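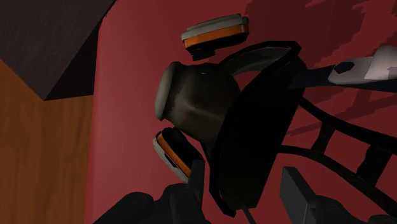

La carrière de Drostano est une ancienne exploitation de calcaire à ciel ouvert, située sur le versant nord du massif de Rostora. Elle couvre 69 hectares, dont 20 se trouvent à l'intérieur d'une zone naturelle protégée.

Histoire

L'extraction a été commencée par la société Taltix, qui a employé jusqu'à 105 ouvriers. La pierre servait surtout à la construction des routes de la région. Les déblais étaient versés dans le ravin de Lund, dont le lit fut comblé sur presque 8 mètres de hauteur.

Litige et fermeture

Au mois de juin, une association d'habitants présidée par Kirsty Sutherland a déposé une plainte contre l'élargissement de la piste d'accès, réalisé sans autorisation. Le tribunal administratif a ordonné l'arrêt des travaux le 2 mai 2019. L'exploitant a ensuite renoncé à son permis.

État actuel

Le ravin a été dégagé en partie. Sur les gradins supérieurs, le pin et le genêt repoussent lentement. L'accès au front de taille reste interdit au public.

Articles connexes
Massif de Rostora
Ravin de Lund
Taltix (entreprise)
Réhabilitation des carrières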